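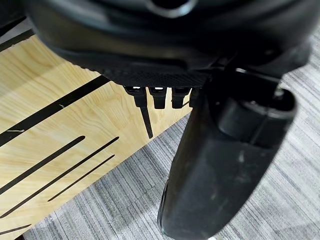

The Skudville finale was so good! I gasped when Collado walked back into the diner, and I've watched it 2 times since. For my fan build of the vault door I want matte black with a crosshatched strip, like the one along the underside there.

> Did anyone buy the Nilmont twist?
> 49 episodes of hints and I still missed it.

I bought all of it, and the letter in episode 18 gives it away

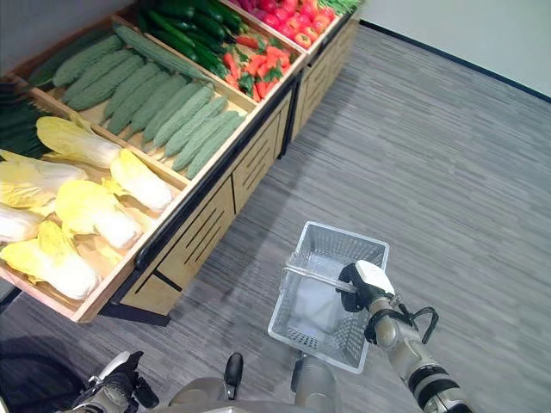
if you listen to what she reads aloud. Rewatch that one first!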